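Cedwood tableware lending shelf to move into the old ticket office

The tableware lending shelf at Cedwood will have a room of its own from April, after the community hall agreed to hand over the former ticket office beside the main entrance.

Plates, bowls and basins are being sorted on tables in the side room before the move.

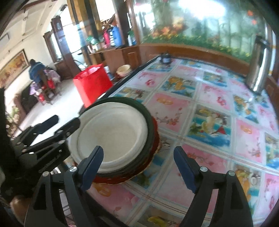
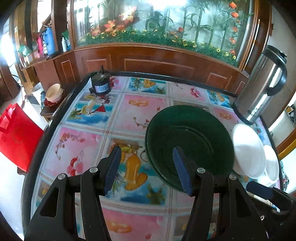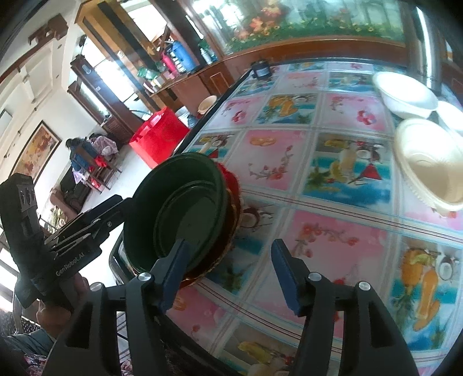 The shelf lends tableware free of charge to households and groups putting on a meal for more people than their own cupboards can serve. It started with two boxes of plates left over from a street party on Woltari Road and now holds 520 pieces, nearly all of them given by people living nearby. Last year 747 pieces went out on loan, many of them more than once. Birthday teas and funeral lunches made up most of the bookings.

Until now everything has been stored in a cupboard behind the stage. It can only be reached when the stage is clear, and borrowers have often had to wait for a rehearsal to finish before they could collect. The hall's dance classes also use the cupboard for mats, and plates at the back were hard to get at without moving everything in front.

The ticket office has not been used since the hall stopped selling tickets at the door. It has a serving hatch on to the foyer, a sink and shelving on two walls. The hatch will be kept as the collection point. A new lock has been fitted and the lower shelves have been raised to leave space for basins and other large items underneath.

Sorting began last month. Plates are being grouped by size first and colour second, which is a change from the old system of keeping each donation together. The lending shelf said borrowers rarely asked for a particular set, but often wanted plates that would stack and carry well. Anything cracked or badly scratched is being taken out. Odd lids, single saucers and cutlery without a match will be offered at the hall's next table sale.

Serving dishes and flasks will also be kept in the new room. Flasks have been among the most requested items in winter, and borrowers are asked to return them empty with the lid off.

The move has been paid for with a grant of £600 from the Drudivero Fund, which supports small projects in halls and meeting rooms. The money covers the lock, the shelving work and a set of stacking crates with handles. Seneviratne Hardware, on the parade opposite the hall, supplied the crates at cost price and has offered to keep a spare key for the hatch.

Loans will carry on as normal during the sorting, although large orders may have to be made up from mixed colours. Bookings for more than one table should be made a week ahead. There is no deposit, but borrowers are asked to replace anything that is broken with something of a similar size. Items should be washed and dried before they are returned.

Once the new room is open, collection will be from the hatch between 4 pm and 6 pm on days when the hall is open. Returns can be left at the same hatch or, in the mornings, handed in at the hall office. Opening days are listed on the noticeboard in the foyer.

The lending shelf would still like to receive large serving bowls, jugs and tablecloths that wipe clean. It has enough mugs and cannot take any more glassware at present, as the new shelves have no lip at the front. Donations can be brought to the side door of the hall during collection hours. Anyone with a large amount to give is asked to leave a note at the office first so that space can be found.

The cupboard behind the stage will be returned to the hall in April and will be used for mats and folding chairs. A request from the hall's lunch club to keep one shelf there for its own teapots has been agreed.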